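Plomholm Home Board > Kitchen & Storage > plastic bags, where do you all keep them

mudroom_mel
ok so I have a problem and its the thin grocery bags. Under the sink is just a wad now. I open the door and they come out at me. Moved here in September and swore I'd do it right this time, did not do it right. What do you do with yours? Cant be a drawer, I have 2 drawers total and one is forks

tomkat600
Fold them into triangles. Like a paper football. Takes a few secs each once you get the hang of it

mudroom_mel
I am not folding garbage into triangles tom

tomkat600
its not garbage if you use it again

B_Hegde
I'm with Tom on keeping them but triangles never lasted at my place. I do the basket thing. Open plastic basket with the slots, lives on the floor by the wall, groceries get put down next to it still tied and I sort right there. Produce goes in the basket, bag goes flat on the table, done. Got my basket at Jelura in the clearance aisle
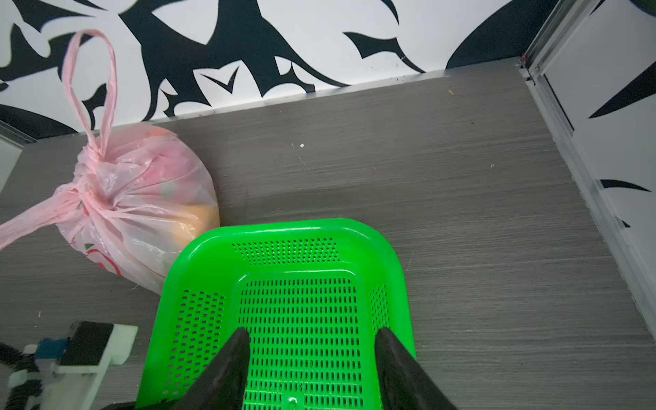 Can you wash a slotted plastic basket in the dishwasher?
Depends on the plastic, so check underneath for the dishwasher mark, and if there isn't one just use the sink with dish soap and an old toothbrush for the slots.

quietcarport
Basket on the floor is a no from me. Dust, hair, whatever. Food should go up on a shelf

B_Hegde
everything in it gets washed before we eat it anyway. and I mop. Shelf is full of rice

quietcarport
still. Potatoes and onions ok I guess. Not grapes

mudroom_mel
Wait back up, how do you get the knots out?? My store ties them so tight I end up ripping every one and then its useless for the trash can

B_Hegde
Dont pull the loops. Twist the tail part tighter, like you're making it skinny, then push it back thru the knot. Works most times. If the knot's tiny I give up and cut right under it, still big enough for the bathroom can

tomkat600
^^ this works, just tried it on one from Wednesday. Took me 2 tries

lorna.pdx
Ripper here. Life is short. Also does anyone else think keeping them is the actual problem? I take cloth ones now, had maybe one plastic bag come in since summer. Mel you could just recycle the wad, our store has a bin by the carts

mudroom_mel
I need them for the litter box tho

lorna.pdx
ok fair, litter box people get a pass

quietcarport
Then keep 15 and recycle the rest. Thats my rule. When it gets over 15 they go in the car

B_Hegde
15 is a good number. I go by how fat the holder is. Flattening helps a lot, lay it on the table, press from the bottom toward the handles so the air has somewhere to go, fold long ways, roll it up. Pressing from the top just makes it puff back up at you

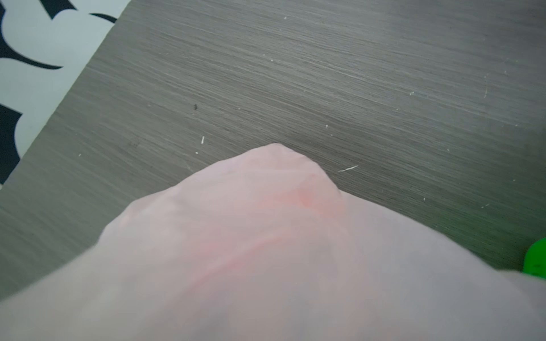

Pink one on the table, all creases. Table could use a wipe too

quietcarport
wipe the table FIRST, otherwise the crumbs get rolled up in the bag

B_Hegde
yes mom

tomkat600
Triangles are smaller than rolls. Just saying. You can fit a ton in a coffee can

B_Hegde
Rolls are faster tho and my kids will do a roll. They will not do a triangle

mudroom_mel
Ok heres where I'm at. Recycling most of the wad tmrw. Getting a basket. Has anyone used the Oredex holder, the tube kind that goes inside the cabnet door? Or is it junk

lorna.pdx
had one, the sticky pads let go after a month. Screw it in if you're allowed to

mudroom_mel
renting :( so maybe an empty tissue box then

tomkat600
tissue box is good. triangles fit in a tissue box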